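Chapter 6

Household Waste and What Becomes of It

In this chapter you will learn:
how household waste is sorted and measured
why some materials are easier to recycle than others
what happens to a plastic bottle after it is collected
how a town decides what to collect and how often

Key words: residual waste, contamination, bale, flake, deposit scheme, landfill, waste stream

6.1 Starting with the bin

Most people think about rubbish for a few seconds a day. It goes into a bin, the bin is emptied, and the matter seems to be finished. For the council that has to deal with it, the work starts at that point. Every bag has to be carried somewhere, and each place it might go has its own costs and its own rules.

The material thrown away by homes is called household waste. It is usually divided into streams. A waste stream is a flow of one kind of material, such as paper, glass, food or garden cuttings. Whatever is left over when the streams have been taken out is called residual waste. In towns with no separate collections, nearly everything is residual.

Tirkent, the town we shall follow through this chapter, had a single weekly collection for many years. All its waste went to the landfill site at Lernow, 20 kilometres away. When the council learned that the site was filling faster than planned, it ordered a survey. Sacks were taken from 211 homes in May, opened on a sorting floor and weighed by type of material. Food was the heaviest part by a long way. Paper and card came second. Plastics were light, but they took up far more room in the lorries than their weight would suggest.

This difference between weight and volume matters a good deal. Landfill charges are normally set by the tonne, so a council looking only at its bills may decide that plastic is a small problem. A lorry, however, can be full long before it is heavy, and it must then make the journey whether its load is dense or not. You will return to this point in Activity 6.3, where you work out the cost of a half-weight load.

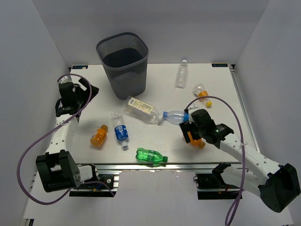
Drinks bottles are among the easier plastics to recycle. Most are made from a polymer called PET, which is short for polyethylene terephthalate. Caps are usually made from a different plastic, either polyethylene or polypropylene. Both of these float in water and PET sinks, so the two can be parted in a tank once the bottles have been cut up.

The usual steps are as follows. Bottles are sorted by polymer and by colour, then pressed into bales. The bales are sold to a reprocessor, which breaks them open, chops the bottles into flakes and washes the flakes to remove glue, labels and the remains of drinks. Clean flake can be melted and formed into pellets. These may become new bottles, food trays or fibre for clothing and carpets. Clear PET fetches a higher price than coloured PET, as it can be dyed any shade the buyer wants.

Trouble comes from contamination. A bale that contains food, nappies or the wrong kind of plastic is worth less and may be refused. The Farko sorting plant, which takes Tirkent's mixed recycling, turned away 79 loads in its first year of working with the town. Each of those loads had to be paid for twice, once to collect it and once to bury it.

6.2 Who should do the sorting?

There are two broad answers. In the first, each home keeps its materials apart and puts out several boxes. In the second, everything that can be recycled goes into one container and is sorted later at a plant. Separate boxes give cleaner material but ask more of people, particularly those in small flats. A single container is simpler at home and more costly afterwards.

A third method is the deposit scheme. The buyer pays a little extra for each bottle and gets the money back on returning it. The neighbouring district of Ogundipe ran a trial of this kind with 1,000 households. Before reading the results in Table 6.2, write down what you would expect to happen to the amount of litter, and to the value of the material left in the council's own boxes.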